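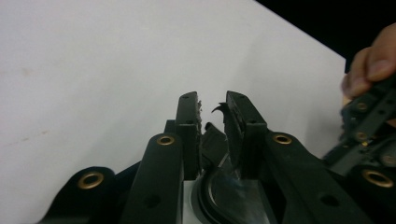 Chapter 4: Grippers, Side by Side

I love this chapter, because we finally get to break things! A frayed black strip along a finger plate, a torn bit hooked over the gap: that's wear, and you'll learn to read it before you trust any score in a table.

When I started comparing hand-held grippers, I ran 120 grasps on each one and wrote down only hits and misses. Réjean Boychuk looked over my notes one Tuesday and asked what the pads looked like at grasp 12. I had no idea (ouch).

So we'll do it his way. You'll put two grippers through the same grasps, swap hands halfway, and check the finger faces as you go. Get your notebook out and start with Section 4.1.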